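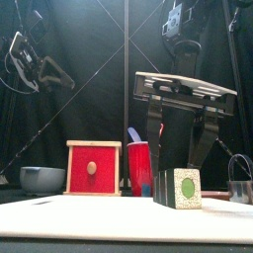
Two arms over the work table at Nutumus in Gralcombe, with the red cup and the wooden box behind the board.

Nutumus gets its second robot bench, minus £14,000

Nutumus, the Gralcombe firm that teaches robot arms to tidy up after people, has been given £123,000 to build a second bench next year. It had asked for £137,000. The missing £14,000 was removed by its parent company, Plenus, at a budget meeting in November 2021 which those present describe as friendly, in the tone people use for dentists.

The money will pay for another pair of arms with grippers, the computer to run them, cameras, a table, a metal structure to hold everything up and the curtains that hang round the outside. It will also pay for delivery, which appeared in the first draft of the plan as a blank cell.

Kenza Abdel Rahman, who runs operations at Nutumus and wrote the plan, said she was pleased with the result and had already stopped thinking about the £14,000. She then talked about the £14,000 for a while.

"They were very good about the arms," she said. "You can put a robot arm in front of a finance director and he knows what he is looking at. He can imagine it in the annual report. What he can't imagine is eleven different lengths of cable, so that's where the pencil comes out."

The cuts fell on three lines. Spare gripper fingers have been halved. A proposed service contract has become an agreement to telephone someone if things go wrong. And a sum marked "bench contents" has been reduced to a level that Abdel Rahman says will cover one sensible trip to a kitchen shop, provided whoever goes is kept away from the nice pans.

The bench contents have been a sore point for longer than the arms have. The work calls for ordinary household things, the sort of stuff that lives in a drawer or beside a sink, and it calls for them to be handled all day by a machine with a firm grip. They chip, crack and get lost behind the table. They also have to be bought, and under the Plenus purchasing rules a cup needs the same form as a motor. The form asks for the expected working life of the item and the name of the person trained to use it.

"I put my own name down for the cups," said Abdel Rahman. "I felt I was ready."

Nutumus built its first bench without a plan of any kind. The arms were bought out of one year's money and the table out of the next, and in between the arms sat in their boxes under the stairs while the warranty ran down. The curtains were paid for by the marketing budget, after a short discussion about whether they were a display. Staff are fond of the bench, but it was never costed as one thing, and when Plenus asked in August what a second would come to, the answer took most of the month to put together.

Some of it was still missing when the figures were first sent in. Electrical work had been left out altogether, as had insurance. Desks for the operators had been counted as furniture and sent to a different department, which approved them at once and has since asked where they are to go. A line reading "misc. fixings" was queried by Plenus and came back as a list that ran on to a second page. It included cable ties, brackets, clamps, cord and tape in two colours, and it was passed without a word, possibly because the person reading it had lost the will to go on.

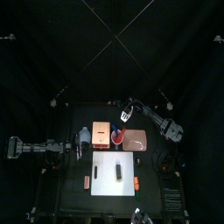

The existing table from the far end, arms either side of the cutting board.

The arms are to come from Ait Brahim, which supplied the first pair and has quoted a lead time of 20 weeks. Nutumus did look elsewhere. A cheaper maker could have delivered sooner, but its arms bolt down differently, want a different power supply and would have meant a second set of spares on the shelf. Abdel Rahman worked out that the saving would have gone on the first broken wrist. She wrote this up in a page and a half for Plenus, which replied asking whether the cheaper maker might offer a discount on top.

Ait Brahim has since agreed to hold its price until the order is placed, and to include one set of mounting plates. It would not include cables. Suppliers never do, in her experience, and she has come to regard a quote with cables in it as something to be read twice.

Waiting 20 weeks has upset the order of everything else. The original idea was to do the room first and the equipment afterwards, like normal people. Now the arms have to be ordered before the electrician has been booked, and the deposit falls in this year's accounts while the balance falls in next year's. Plenus would have liked it the other way round. There has been a good deal of email about this. The present arrangement is that Nutumus pays the deposit from what is left of its travel budget, almost none of which has been spent, and Plenus pretends to be surprised in the spring.

There is also the matter of where to put it. The new bench is to go in the room now used for storage, and the things in storage are to go in the room now used for meetings. Meetings will be held in the kitchen. Abdel Rahman has measured the doorway and says the tabletop will go through on its side. The structure round it will have to be put together indoors, and in her view will never come out again, so the lease has been extended as well. That was not in the £137,000 either.

A few lessons have been written down for the benefit of the next person. The Nutumus version of this document is pinned by the kettle and has been added to in several hands. It advises anyone planning a bench to price the whole thing, down to what goes on the table, before falling in love with an arm. It says to ask the supplier what breaks first and buy that on the same order, when the discount still applies. It says staff time spent setting up should be given a figure, even a rude one, as a blank will be read as free. Somebody has written underneath, in green, "and where will you sit?"

Plenus has asked for one change to the way results are reported. From next year Nutumus is to supply a cost per hour for each bench, so that the two can be compared. Abdel Rahman has no objection. She did point out that the older bench will look a bargain, as half of it was bought by other departments and the curtains were technically an advertisement.

Asked what she would do if the £14,000 were somehow to come back, she said she would restore the spare fingers first. After that she would like some decent lighting, and a cupboard with a lock on it for the bench contents. Things have been going missing from the shelf, and a mug she signed for in the summer, with an expected working life of three years, was seen last week on somebody's desk with tea in it.

The order to Ait Brahim goes in once the form has been signed by both companies. Nutumus has signed. Plenus has sent it back, asking for the name of the person trained to use the table.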